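**Boltia: sorting arms not ready for the shop floor**

Nulholm, November 20, 2018 – Boltia today published results from its Cando bench, where robot arms move small parts between blue bins. Over 1,009 attempts the arms managed 70 per cent without help. The firm will not sell the system in March as planned, and says household tidying is further off still.

Small parts, blue bins and taped squares on the Cando bench:

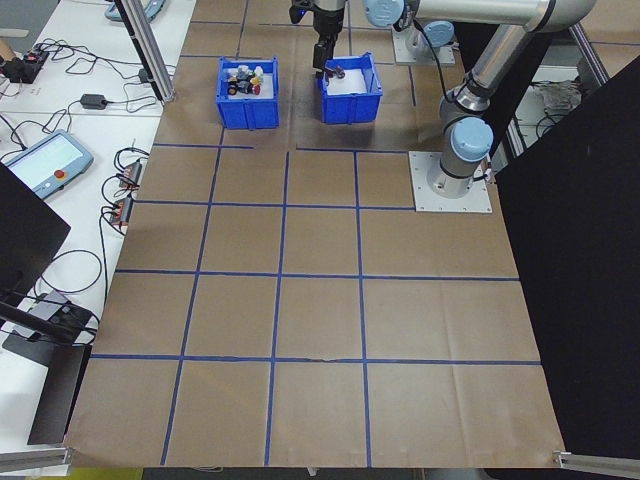
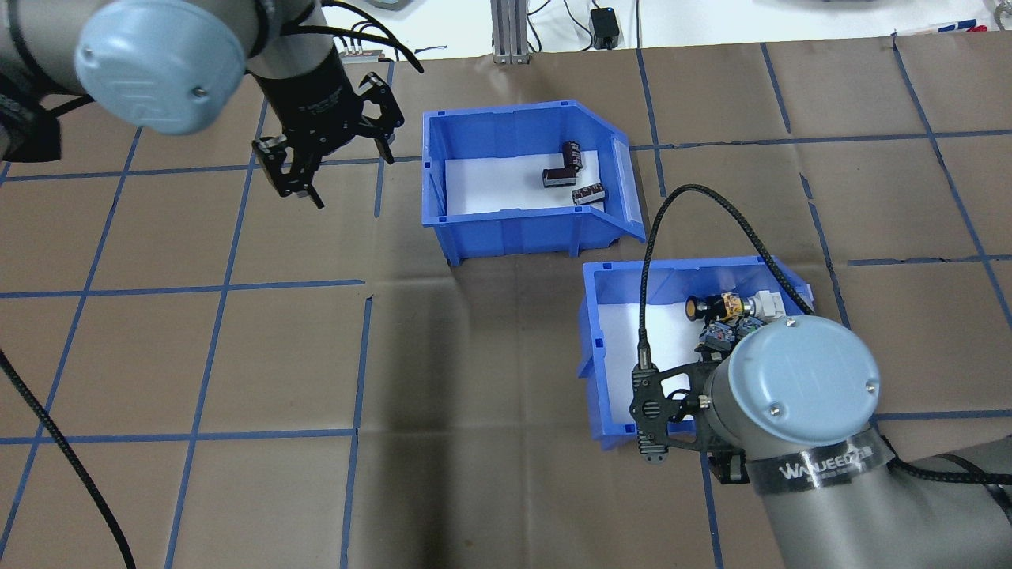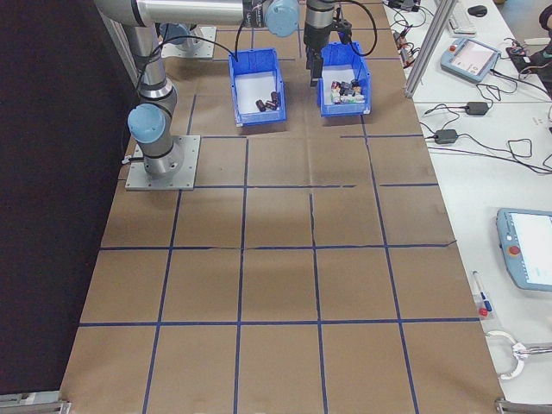
Forsyth, asked for a view, replied that 70 per cent was "a lot of parts to pick up by hand" and that it would wait.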